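Workshop notebook, November
Bench 2, glue and finish side

Open time and clamp time on the Drekidico hide glue, second round. Picking up from the page before, where I had the pot running too warm and wrote off the first set of joints.

8:10 a.m. Soaked a fresh batch of granules last night, two parts water to one part glue by weight. They had swelled up evenly by morning with no hard centers. Last batch still had a few, and I think that was the tap water being so cold. Used water that had been standing in the shop this time.

8:40. Pot on. I set the dial a full mark lower than before and left the lid on. The dial on the Olow pot doesn't read true and never has, so go by the dairy thermometer and ignore what the knob says. Someone should scratch a line on the knob where 145 F lands. I'll do it if I remember to bring the scribe over.

9:15. Glue at temperature and running off the brush in a thin steady string. Skimmed the foam. Smell is fine, no sourness.

Test pieces are maple to maple, edge joints, planed yesterday afternoon and touched up this morning with two light passes each. Total of 29 pairs. I numbered them on the end grain in pencil. Pair 11 has a small knot near one end and should be left out when we compare, but I glued it anyway to keep the numbering straight.

First group rubbed joint only, no clamps. Second group clamped, parts at room temperature. Third group clamped, parts warmed on the rack over the radiator for ten minutes first.

The rubbed joints grabbed faster than I like. By the time I had the third one lined up the glue was already going to jelly at the edges. Shop was chilly, and the big door had been open for the lumber delivery. Shut the door, waited half an hour, and started again from pair 4. Pairs 1 through 3 should be treated as suspect.
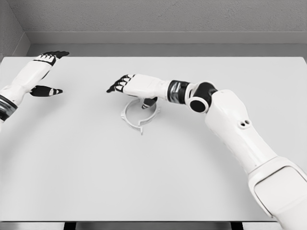
Warming the parts makes more difference than anything else I've tried. The third group gave me enough time to spread, close, slide the boards a little and get three clamps on without rushing. Squeeze-out was a fine bead the whole length on most of them. The room temperature group was uneven — good bead in the middle, dry looking toward the ends on several.

Things to fix before the next round:

Brush is too narrow. Going back and forth twice along an edge eats up the working time. Get the wider one from the finishing cabinet, the one with the metal ferrule wired on.

Clamp pads stuck to the work in a few places. Wax paper under every pad, including the small ones.

Need a second pair of hands for the long boards. Short test pieces I can manage alone, but nothing over three feet.

11:50. Turned the pot down and covered it. Wrote the time of each glue-up on the pieces so we can pull the clamps in order.

1:30 p.m. Took a look at the two jars of Panasiuk liquid hide glue that came in with the last order. One is well past the date on the lid. Put a drop on paper and it was still stringy after an hour, so that one goes out. The other set up hard. I'd still only use it for repairs and small blocks. Marked the good jar with tape.

Also checked the order sheet. It says lot 879 for the granules, and the bag on the shelf says the same, so the soft results last month weren't from a mixed-up bag. I had been hoping for an easy answer there. My guess now is the pot, since that was before the thermometer.

3:20. Clamps off the first clamped pairs. All holding. I scraped the squeeze-out while it was rubbery and it came away clean, much easier than waiting until it's hard. Left the rubbed joints alone on the rack.

Breaking test is planned for after two full days of drying. We'll use the lever jig with the Drunik spring gauge. The gauge tops out at 2000 and I don't expect to get near that with these widths, but check that the pointer goes back to zero between pulls. It was hanging a little high last time and I had to tap it. For each pair write down the reading and whether the break ran through the glue line or through the wood. If it's mixed, put mixed and a rough guess at how much wood pulled away.

Leftover glue went in the small fridge in a lidded jar, labeled. It can be reheated once. After that it starts losing strength and I don't want it getting into the test.

Cleanup: hot water only on the brushes, no soap. Pot rinsed and left open to dry. Rag bin emptied.

Humidity on the wall dial at closing was 79, which seems high even with the rain. If it's still like that in the morning I'd give the joints one more day before we break anything. Moved the rack away from the outside wall in the meantime.

Still to buy: wax paper, one more dairy thermometer, pencil leads.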